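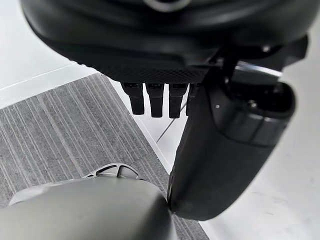 A black robot hand with its fingers pointing down.

Drundik dance team puts a price on tryout prep

The Drundik dance team will charge for its pre-tryout clinics for the first time this year, and the team has yet to explain what dancers get for the money.

Under the plan posted in February 2019, anyone hoping to make the squad can sign up for a block of three clinics at $90. The clinics are optional, the notice says. It also says that the routine used in the first round of tryouts will be taught there, which makes "optional" a generous word.

Team director Mared Penry said dancers who skip the clinics will be judged on the same score sheet as everyone else. Asked whether they would see the routine ahead of time, she said a video "may be made available." She did not say when, or to whom.

Last season 718 people tried out, according to the team. The clinics were free then and held in the gym at Jenkins Hall. They have now moved to the Clillia Center, where the main studio is smaller, and the team says the fee covers rent. It would not share the rental rate.

Parents have noticed. An online petition asking for the old setup had 1,789 names at last check, though there is no way to tell how many of them belong to people with a dancer in the family.

Vovis, the studio chain whose teachers will lead the sessions, also sells private coaching to dancers trying out. Penry said she sees no conflict, and that Vovis staff will not sit on the judging panel. The names of the judges have not been released.

Tryouts are set for August. Clinic fees are not refundable.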